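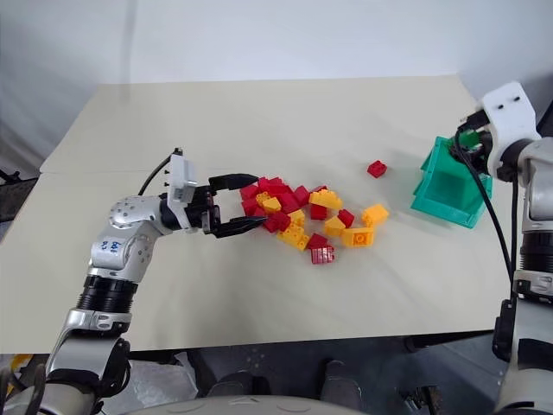 Why teach a robot by hand when the movement could simply be written out as a program? Writing out a movement works well when every object is in a known place. Loose objects seldom are, and a person guiding the arms can deal with each one as it comes, leaving a record from which the robot may later learn.

I have been asked several times since April to set down how we conduct demonstration sessions at Skirnlow, and in particular how we handle the sorting of toy bricks into a bin. The notes below are my own. They should be read as one practitioner's account of a working method, and they do not replace the session sheet issued to new operators.

## The task and its wording

The written instruction for the task is a single sentence: "Place all the bricks in the green bin." It was longer at first. The earlier wording, drafted by Duarte Aguiar, specified which arm was to pick and which was to hold, and in what order the colours were to be taken. Operators followed it faithfully and the resulting recordings were tidy, but the trained policy performed poorly as soon as the pile was arranged differently. It had learned an order of colours that had no bearing on the task.

We now leave the order to the operator. A brick lying apart from the others may be taken first or last. Bricks which are joined together may be lifted as one piece, provided that the grip is secure. The operator is asked only to choose a sensible next brick and to move to it without wandering.

## Hand guiding and remote control

Both methods are in use here, and the choice between them is a matter of frequent discussion.

In hand guiding, the operator takes hold of the arm itself and moves it through the task. The operator feels the weight of the arm and the resistance of the table, and a newcomer can produce an acceptable recording within the first hour. The drawback is that the operator's own hands and sleeves appear in the camera views. A policy trained on such views may come to depend on hands that will be absent when it works alone. Guiding two arms at once in this manner is also tiring.

In remote control, the operator moves a pair of smaller leader arms and the working arms copy them. The views are cleaner, and both arms can be used together with far less effort. What is lost is touch. Our leader arms return no force, and the operator must judge by eye whether a brick is held firmly. Most people close the gripper too hard during their first few attempts.

For brick sorting we use remote control throughout. We retain hand guiding for short movements with one arm, such as pressing a switch or opening a drawer, and for finding suitable rest positions at the start of a session.

## Preparing the table

The bricks are tipped out by hand and left as they fall. I would ask operators to resist the urge to straighten them. A heap in which some bricks stand on their sides and others are stacked is of greater value than a neat row, as it obliges the operator to show how an awkward brick should be approached.

The bin is moved a little between recordings. Under our earlier practice it was returned each time to a taped mark, and the policy released its bricks over the mark whether the bin was there or not. Rupert Zürcher noticed this while reviewing a failed trial and recommended that the tape be removed. It was removed the same afternoon.

The lighting is left as it is. Some groups alter it deliberately, and there is a fair case for doing so, but we have preferred to change one condition at a time.

## Conduct of a recording

Each recording begins with both arms at rest and ends with both arms at rest. Between those points the following is expected of the operator:

- Open the gripper before reaching the brick, and only as wide as is needed.
- Approach from above where possible. Where a brick lies on its side, turn the wrist first and then descend.
- Lower the brick towards the bin before letting go.
- Keep one arm clear while the other is over the bin.
- If a brick is dropped, pick it up again and continue.

The last item deserves a further word. For some months we discarded any recording in which a brick was dropped. The result was a policy which had never seen a dropped brick and had no notion of what to do with one. It would carry an empty gripper to the bin, open it, and return for the next. Recordings with a recovery are now kept and marked as such. Those in which the arms touch one another are still discarded, as are those in which the operator pauses for more than a few seconds.

Pauses are a more serious fault than they may appear. A person stops to think, which is natural, but the recording shows only that the arms stood still, and a policy can learn to stand still as well. Operators who feel uncertain are advised to study the pile before starting.

## How many recordings

The present set contains 193 accepted recordings. The first useful policy was trained on 80 of these, and it cleared small piles reliably while failing on bricks pressed together. Adding the remainder improved matters, chiefly in the separation of joined bricks. Mr Zürcher would like to reach 1000. Mr Aguiar is of the view that a further 60, chosen to cover the cases we handle badly, would serve us better. I incline towards the second opinion, though I recognise that "the cases we handle badly" is a list which changes after every trial.

A session is limited to one hour per operator. The quality of movement declines after that, usually before the operator is aware of it, and the later recordings show wider turns and harder grips.

## Outstanding matters

Three questions remain open. The first is whether to record the same task with a bin of a different colour, which I expect we shall do next. The second is whether handing a brick from one arm to the other should be encouraged. It is slow and often unnecessary, yet some bricks lie well beyond the comfortable reach of the arm nearer the bin. The third concerns left-handed operators, whose recordings differ visibly in which arm leads. At present these are mixed with the others without any label, and I have asked that a label be added from the next session onwards.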